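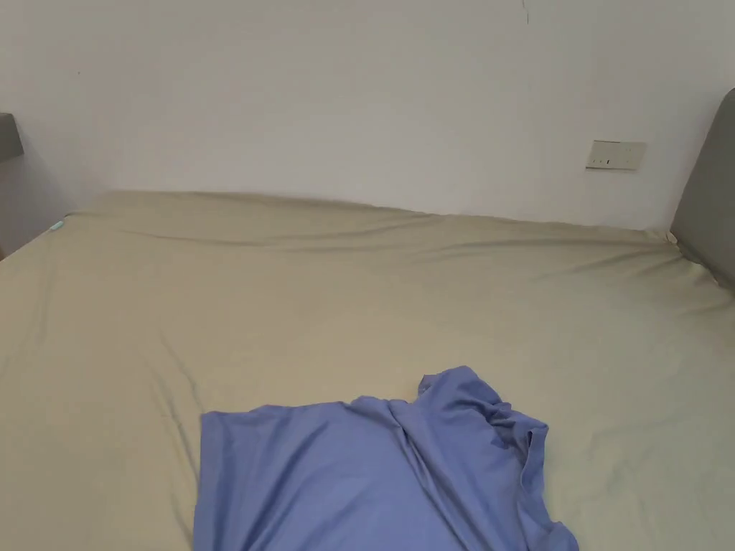
Left gripper fails to take a T-shirt from a bed

Humaira Jatoi
Jan 15, 2025
I look after a pair of white hand-held grippers. On cloth, the left one closes but slips. Which part should I check first? 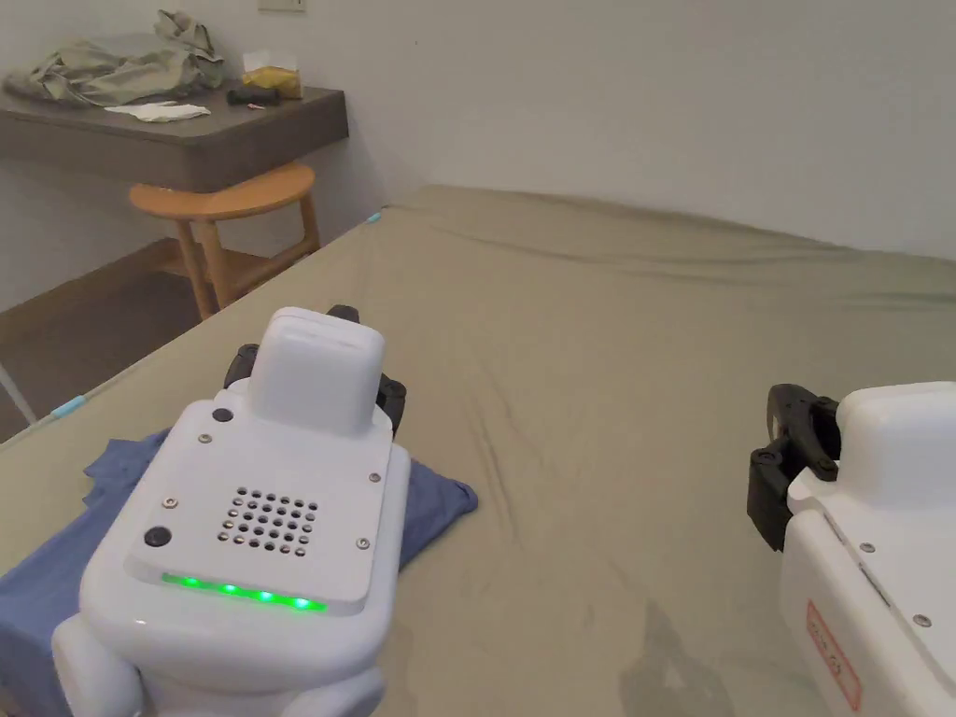 Left gripper over the blue cloth, four green lights on

Ruppert
Wipe the finger pads - dust makes them slide. Then close it on paper and pull.

Galetti
Same with mine. New pads after 100 hours.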